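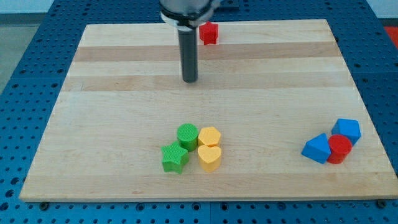

The ferry to Pirnen left at 9 in the morning and the one back left at four. My sister had written both times on the inside of my wrist in pen, the way our mother used to, though I was forty-one and had a phone.

I was going over to sell the house. It had been our aunt's, and she had left it to the two of us along with the boat shed and a letter from the council about the drains. My sister lived in Marwat with three children and could not get away. I lived alone and could.

There were six of us on the ferry. A man slept across two seats with his boots off. A woman in a Flodance jacket was doing paperwork on her knee, and when the boat rolled she put her palm flat on the pages and waited for it to stop. It was November and the windows were so salted over that there was nothing to look at. I read the drains letter again. They wanted $325 by the end of the month.

The buyer was waiting at the top of the slip. I had expected someone older. She was perhaps thirty, with a wool hat pulled down to her eyebrows, and she shook my hand and said she had already walked around the outside, she hoped that was all right. I said it was.

"The gutter's gone on the north side," she said.

"It's been gone since I was ten."

She nodded as if that was useful.

We went up the road together. My aunt's key was an iron thing as long as my hand and it had never worked unless you lifted the door at the same time. I lifted the door. Inside it smelled of paraffin and old apples. I had been ready for that smell the whole way over and it still stopped me on the mat.

The buyer went ahead into the kitchen. I heard her open the stove and shut it. She asked whether the chimney drew well, and I told her it did in any wind but an easterly. She asked about the water. I said it came from a spring behind the shed and tasted of pennies until about June. She laughed at that, and then she saw I meant it.

Upstairs I let her go into the rooms by herself. I sat on the top step, where I used to sit when I was supposed to be asleep, and listened to her walking. My aunt had played cards in the kitchen on winter nights with whoever could get up the hill, and from that step you could hear every word. I learned there that my father had left a job at Grirnora before they could fire him. I learned that my aunt had once been engaged, and that he had gone to the mainland for a suit and stayed there. She told it as a joke. The others laughed, and somebody dealt.

"Is that a leak?" the buyer called from the back room.

"It was. It's only the stain now."

She came out and stood over me with her hands in her pockets. She said she would be honest, she had 294 left over after the deposit and the legal fees, and that was everything until spring. She didn't say it to bring the price down. She seemed to want somebody to know. I asked what she meant to do out here, and she said she would mend nets if they'd let her, and if they wouldn't she would think again.

"They'll let you," I said. "They'll be rude about it first."

We ate our sandwiches in the shed because it was out of the wind. The boat was still up on its blocks. My aunt had painted it green every spring and it had not been in the water for years before she died. The buyer ran her thumb along the side and a long curl of paint came away. She looked sorry and tried to press it back.

"Does the boat come with it?" she asked.

My sister and I had talked about the boat. We had agreed it should be sold separately, and she had even found a man who would pay for it and fetch it himself.

"Yes," I said.

I gave her the key at half past three, though nothing was signed and I had been told not to. I showed her how to lift the door. She tried it twice and got it the second time. Then I gave her the drains letter and took it back again, and put it in my coat.

On the ferry the man with the boots was there again, awake now, eating an orange. I called my sister as soon as there was a signal. She asked how it went and I said the buyer was fine, the buyer was serious.

"And the boat?"

I told her it was a bad line - I would call her from home. The man held out a piece of the orange and I took it.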